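# Collecting Two-Arm Demonstrations for Small Lock Handling

Project report, Robotics Laboratory course, Oten Technical College

## 1. Purpose of the Project

The project was carried out during the fall term as part of the laboratory course in applied automation. Its aim was to produce a set of teleoperated demonstrations from which a manipulation policy could be trained. The assigned task family was the handling of locks and keys, which the course had not covered before. Earlier groups worked with cups, blocks and folded cloth, and their recordings are kept in the Gremness archive of the college.

Locks were chosen because they require both arms to act on the same object. One gripper must hold a thin metal part steady while the other approaches from a different direction. The margin for error is a few millimeters, and a poor grasp usually shows itself only when the second arm makes contact.

## 2. Equipment and Software

The station has two arms with parallel-jaw grippers. Each wrist carries its own camera. The operator moves a pair of leader arms, and the joint positions are copied to the station through Fakir, the control program maintained by the laboratory. Recordings are written by Futari, a logging tool developed by an earlier project group. Futari stores the camera streams, the joint positions and the gripper openings under a shared clock.

Two problems were found with this setup in the first week. The clock of the right wrist camera drifted against the joint log, and the first 7 recordings had to be discarded. The drift was corrected by restarting the camera service before each session. In addition, the leader grippers had a stiff spring that made slow closing difficult. The spring was replaced with a softer one in September.

## 3. Recording Procedure

Each demonstration followed the same order. The operator placed the objects on the table according to a printed layout card, returned both arms to the rest position and started the recording. The left arm took hold of the shackle first. The right arm was then brought over the body of the lock with its fingers open, and the operator paused briefly before closing them. The pause was added after the trial sessions, as it gave a clear boundary between the approach and the grasp when the recordings were labeled.

The left wrist camera proved the most useful view for checking this stage. With the shackle of the red block held between the left fingers, the same view also takes in the open fingers of the other gripper above the ribbed top, and the small padlock and key lying on the tabletop.

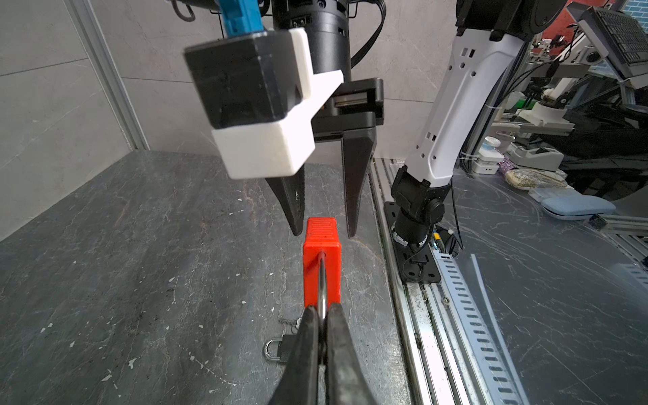
## 4. Results

A total of 55 demonstrations were accepted. A further 18 were rejected during review - most of them for a slipped grasp on the shackle, and the others for contact between the two grippers. Rejected recordings were kept in a separate folder, as the instructors wished to use them later for training a failure detector.

Labeling took longer than planned. Two members of the group marked the phases of each recording independently and compared their results. They agreed well on the start of the left grasp and less well on the end of the right approach, where the motion slows gradually. The written definition was changed once, and the affected recordings were labeled again.

## 5. Remaining Work

No policy was trained within the term. The data has been converted to the archive format, and a short training run is scheduled for the next group. It is recommended that this group vary the table layout more widely, record with at least one additional operator and test the wrist camera clock before every session.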